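Trullham Fellowship Church
Notice to members on marriage preparation. The elders ask that all couples intending to marry in the church read this thread in full. (1/10)

Couples must speak with Pastor Quentin Perrin before setting a date or paying a deposit on a hall. The first meeting is private and lasts one hour. Parents and sponsors are invited to the second meeting only.

Preparation classes meet on Saturday at 9 a.m. in the Sesbridge Road building. Please use the hall entrance and be seated before the opening prayer.
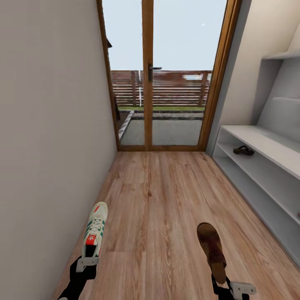
A hallway with a glass double door.

The course has eight sessions. They cover prayer in the home, money, in-laws, the raising of children, and forgiveness. Both partners must attend every session. A missed session may be made up with the next group.

Members who have been married before are welcome in the course. Sister Ye-ji Yeo meets separately with those who are widowed or divorced, and what is shared with her is kept in confidence. A person's life before coming to faith is no bar to marriage in this church.

The workbook is "Two at the Table" by Mendonça. We have 86 copies in stock. One copy per couple is provided at no charge. Further copies may be requested from the office.
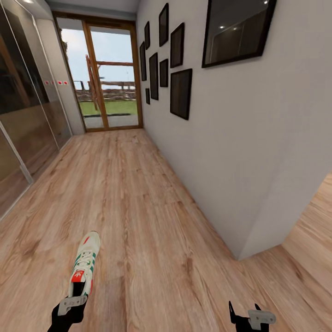

Couples who complete the course receive a letter from the elders, and the letter must be shown when the sanctuary is reserved. It remains valid for one year. Couples who have not married in that time should arrange a further meeting with Pastor Perrin.

The sanctuary seats 100. Families expecting more guests should ask the office for the Zutanum Chapel instead. The chapel has its own parking and a separate booking form, and its calendar fills early for July.

The church makes no charge to members for the ceremony. The Marriage Fund now stands at $2000 and assists couples who cannot meet the cost of a simple reception. Requests go to Sister Yeo in writing. The amount given to any one couple is not announced. Gifts to the fund may be placed in a marked envelope at any service.

Older couples are asked to consider serving as mentors. A mentor couple meets with one newly married couple each month during the first year, in either home. Brother and Sister Mendonça, now both 80, have agreed to lead the opening prayer for the next group. Names of those willing to serve should be given to Pastor Perrin after the morning service. 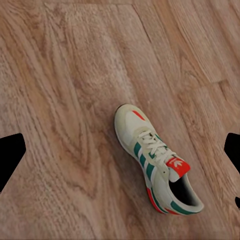
Registration for the next group (10/10)
Send both full names, a telephone number, and the name of your home group to the church office. Places are confirmed by telephone. Couples already registered need not write again.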